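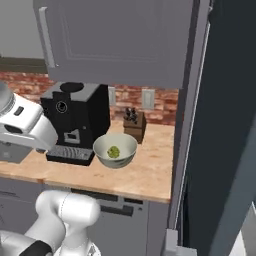 Re: [Sturkgate-Supporters] Who's going to the Kourkoulas away leg?

From: Vangelis Sarantis
To: Sturkgate Supporters list

Hi all,

Gunhild wrote:

> Morning everyone,
>
> Quick one before work. Has anybody got a firm number for the bus to
> Kourkoulas yet? Last I heard we were on 30 and the bus company
> wants to know if we're keeping the big coach or dropping down to
> the small one. I'd rather keep the big one but not if half of it is
> going to be empty and we all end up paying for the empty seats.
>
> Also, did anyone see the whole of the Cekley game? I had to leave
> at halftime to pick up my nephew and all I've heard since is
> "unlucky," which could mean anything with us.
>
> And is it true Chiến is leaving the under-16s?
>
> Gunhild Kirkegaard

OK, three questions, and I've got something on all of them, so get a drink and sit down.

The bus first. We're keeping the big coach. I called them last night and they'll hold the price as long as we pay the second half of the deposit by the end of the month. Thirty was right when you heard it but a few of the Lelex Road crowd have said they want in (they always leave it late, they did the same for the cup game two years back and we ended up with people sitting on the cooler). If you've told me yes in the clubhouse, please tell me yes again by email. I had three people come up to me after the match on the way to the parking lot and I can remember two of them. If you were the third one, I'm sorry, it was raining and you had your hood up.

Pickup is the usual spot outside the ground, 7:30 in the morning, and we go at 7:45 whether you're there or not. Second stop at the gas station by the bridge. There won't be a third stop this time. I know some of you liked being picked up at the traffic circle but the driver got honked at so badly last season that he asked us not to do it again.

The drive is 308 miles there and back according to the coach people. Bring a pillow. The seats are better than the old company's but they don't lean back much, and you all know what the road is like past the quarry.

Tickets: they've given us 200 for the away end, and you buy them at the gate, cash or card. I asked if we could get them ahead of time and the woman I talked to laughed, in a nice way. It's never sold out. Seniors and kids are half price. If you need a seat in the covered part let me know and I'll call her back, there's a small block with no steps and she said she'd keep it for us if we asked.

Now, Cekley. Gunhild, you left at exactly the right time, or the wrong time, depending how you like your soccer. First half you saw - we were fine, a little slow, one-nothing up from that corner that came off somebody's shoulder. (Golnar still says it was her nephew's shoulder and she may be right, the announcer gave it to the other center back.) The second half was a different game altogether. They took off the tall kid up front and put on two quick ones, and we just kept dropping back and dropping back until our back four was practically standing in the goal. I was yelling at them to push up. Everybody on my side was yelling at them to push up! You could see the tying goal coming for ten minutes before it did, and when it came it was a good one, cut back from the left and hit first time, low, nothing the keeper could do.

After that we did wake up. We hit the post, we had one cleared off the line, and then there was the penalty shout. I was level with it and I thought it was a penalty. The guy next to me, who had come with the Cekley people, also thought it was a penalty. The ref was behind two players and I don't think he saw any of it, so I can't get too mad at him. Then with two minutes left they got a free kick out by the touchline, swung it in, it bounced once in a crowd of legs, and it was in. Final score 2-1 to them. So "unlucky" is fair, I'd say, for the last twenty minutes. For the twenty-five before that we got what we asked for.

What bothers me more is that it's the third time since February we've gone ahead at home and tried to sit on it. I said this to Evanthia afterward and she thinks it's legs, that we're just tired by the hour mark, because the bench has been so thin with the injuries. Could be. We only had three subs dressed, and one of them was a goalkeeper. But I remember the fall, when we had a full bench, and we did it then too. I'd love to see us start with a proper holding midfielder and let the other two go forward and stay there. I know, I know, I'm not the coach, and I've been told that by better people than you.

Player of the match for me was the left back. He got forward all through the first half and he was the only one still sprinting at the end. The man is playing with his ankle taped up like a mummy. Somebody buy him a sandwich.

Third thing, Chiến. Yes and no. I talked to him on the phone and he said I could pass this on to the list, so I'm not telling tales. Chiến Thân is finishing the season with the under-16s, all of it, including the tournament. After that he's going to take a year off from coaching because his work hours have changed and he can't make the early evening practices any more. He isn't going to another club, whatever you heard at the snack bar. He'd like to come back if the hours change again. In the meantime Golnar Golestani has said she'll take the practices over the summer, at least until somebody is found for the regular job, and she has her badge already so there's no paperwork holding that up.

If you know anyone who might want to coach that age group, send them to Golnar directly. They're a good bunch. They've lost twice all season and one of those was the game where we had nine players until the second car showed up.

A few bits and pieces while I've got you:

The lost gloves from the Cekley game are in the ticket booth. Black, adult size, left one has a hole in the thumb. Also one child's rain boot, just the one.

Whoever has the drum, please can we have the drum back before the away leg. I don't mind where it's been.

The north gate is going to stay shut for the next home game while they fix the drain, so come in by the parking lot side. It will be slow. Get there before 2:30 if you want to stand in your normal place.

Evanthia Tzavaras is doing the halftime raffle again and she's short on prizes. Last time it was two bottles of wine, a car wash and a plant. She says anything is welcome except another plant.

And somebody asked whether we could go back to the old chant for corners. I'm for it. The new one has too many words and we're always still singing the second line when the ball's already been cleared. Can we try the old one at Kourkoulas and see how it goes? The older folks can teach the younger ones on the bus, we'll have plenty of time.

As for the game itself, I think we've got a decent chance. They drew the last couple at home, and they don't like it when you press them high up, which we can do when we feel like it. Their field is narrow and bumpy on the far side, so if we win the toss I hope we pick the end that keeps us off it in the second half. They've got a new keeper who comes a long way off his line on crosses. I saw him do it at least four times when they played over at Cekley and he got to the ball on maybe half of them. Put it under the crossbar and see what happens, that's my whole game plan.

Gunhild, can you bring the big flag? The poles will go in the luggage space under the coach if they come apart like the last ones did. And if your nephew wants to come, put him down for a seat, there's room.

Names to me by email please, with how many seats and which stop.

See you on the bus,

Vangelis

P.S. The food place across from their ground has closed, I checked. There's a bakery two streets over but it shuts at one, so pack something.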